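The Small Table
How I stopped cooking in a hurry and started putting things in tubs

My dinner used to begin with me standing at the stove, holding a bag of something in my teeth. I'd have oil getting hot, one hand on the pan, the other digging around behind the soy sauce for a packet I was sure I'd bought in April. I cooked that way for 15 years and I thought it was just what cooking felt like.

Then I spent an afternoon in Shuk-fan Yeh's apartment, watching her get ready to make sticky rice for a crowd, and she didn't turn the stove on for ages. She sat down! On a chair, at a little table nowhere near the kitchen, and she sorted, rinsed, bagged and tubbed until everything that was going into the rice had a place of its own. I kept waiting for the cooking to start. I ate three crackers and a tangerine waiting for the cooking to start.

"This is the cooking," she told me. "The stove is only the last bit."

I went home a little annoyed and a lot impressed, and since then I've been asking everybody I know how they get their ingredients ready. You'd be amazed how personal it gets. Ho-yin Cheng won't let his mushrooms sit next to anything ("they gossip"). Hui-mei Ko does all her chopping at six in the morning and leaves it in the fridge with the lids off, which made Shuk-fan put down her tea when I repeated it to her. My downstairs neighbor keeps everything in one enormous mixing bowl in little heaps, like a painter's palette, and swears by it.

What they all agree on is the table. You want a second surface, away from the heat and the sink, and it should be small. A big one fills up with mail. A small one holds a couple of tubs and a strainer and then it's full, and you have to deal with what you've got before you bring out more. 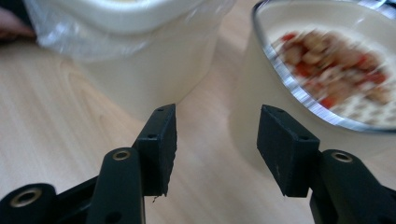
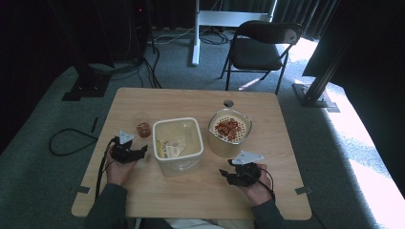
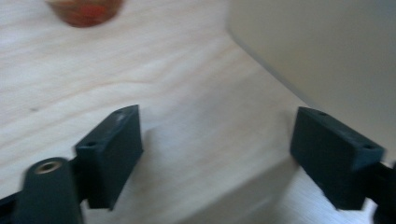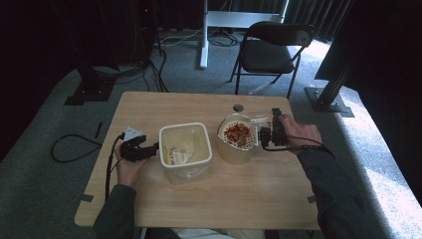 Strainers are where I've changed my ways the most. I used to own one, a big metal thing with a dent, and it lived under the sink until pasta night. Now I keep a little one going the whole time I'm prepping, and I let it do the job of a bowl. A heap of small reddish-brown bits piled up in something full of holes, like the lot on the table there, can be shaken or picked through right where it sits, and you aren't forever tipping things from one dish to another and losing a few on the floor each time. Shuk-fan's dried shrimp go straight from the soak into the strainer and stay there until the pan wants them. Mine do too now, though I still forget to save the soaking water about half the time, and I get a look for it.

Then there's the tub. I have strong feelings about the tub! For years I bought nice ones, glass, with the clicky lids, and I'd save them for "proper" leftovers and prep into cereal bowls instead. The ones I reach for these days are the square, see-through plastic kind that come home with takeout. Square ones go side by side with no wasted space. See-through ones mean I can tell the star anise from the dried peel without opening anything. And because I didn't pay for them I don't fuss when one gets stained orange from chili oil, and it will.

Packets go in the tub as well, still in their wrappers. I fought this. My instinct is to open every packet the minute I sit down, pour it into something pretty, and feel like a person on television. Kwok-wai Shek, who ran the kitchen at a lunch place called Lilesier for a good long stretch, talked me out of it. His rule was that a packet stays shut until the step before it's needed, and the empty one goes back where the full one was. That way, when you can't remember if you've put the sugar in (I can never remember if I've put the sugar in), you look in the tub and the wrapper tells you. He said they once sent out a whole lunch's worth of soup unsalted because someone had been too tidy with the trash. 399 bowls, according to him. I suspect the number has grown over the years but I wouldn't dream of saying so.

Crumpled plastic bags I'm less sure about. Pei-shan Chung folds hers into tight little triangles and keeps them in a drawer, and it's a beautiful drawer. I stuff mine into whatever container is closest and find them the next day. If you are a triangle person, I salute you.

A few other things I've picked up, in no order at all.

Measure dry things first and wet things last, so you can use the same spoon all the way through. I was well into adulthood before I figured that out.

A clear cup beats a measuring jug for small amounts. I have a stack of them and I use them for everything from vinegar to peeled garlic. When there's a strainer that happens to fit inside the cup, even better – rinse, drain and put it down, and there's no puddle on the table.

Soak more than you need. If the recipe asks for a handful of dried mushrooms, soak two. The extra ones will be in your noodles by tomorrow night and you'll be glad of them.

Weigh the rice. I know, I know. But 600 grams is 600 grams, and my idea of a cup depends on how hungry I am.

Sit down for it if you can. This was the part I resisted the longest, and it's the part I'd fight for now. My back doesn't hurt, I don't rush, and people pull up a chair and talk to me, which they never did when I was flapping around at the stove. Ho-yin told me the whole story of his sister's wedding over one batch of peanuts last month. It's a long story. We had a lot of peanuts.

My own table came from a secondhand shop, and I carried it home on the bus with the legs sticking out into the aisle. It's too low for the sofa and too high for the footstool and it wobbles if you lean on the left. I make Shuk-fan's sticky rice on it every couple of weeks, the sausage in one tub, the shrimp in the strainer, the packets waiting their turn. Hers is still better. She says I'm shy with the white pepper, so tonight I'm doubling it.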